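The Things That Stay on the Table

By Liesl Tanner

When I moved to Tindthorpe, I believed that a tidy home is a home where the tables are empty. My mother kept hers like this. After two years in a small apartment on Birker Street I think differently, and I started to ask my neighbors what they never put away.

The most common answer was a board game. One couple in my building has a chess game which began in June and is still going. They play one move in the evening, sometimes on Sunday a few more, and they eat at the other end of the table.

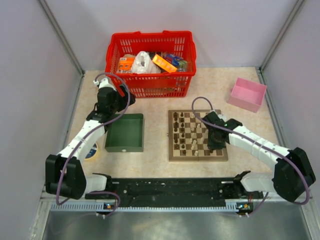 2 min read

A wooden board with a light border asks for its own place, and it is good to give it one. The trouble comes from what gathers next to it. A roll of tape is left there, then the shopping is set down behind, in a red plastic basket with a crumpled white bag and an orange package lying across it, and soon the game has become a part of the storage.

My advice is modest. Keep one shallow tray close to the board, like the dark green one here, and let the captured pieces and the pencil live in it. An open box, pink or any color you can stand, is for the things which belong to another room. Carry it there when you go to bed.

The basket is more difficult. I used to unpack only the milk and leave the rest until morning. Now I unpack it all before I take off my shoes, and I must say I do not enjoy it.

At the secondhand shop in Jilerham I paid 155 for my own chess set, which my sister finds too much. It stands by the window. I am losing, and the white king has not moved for a week.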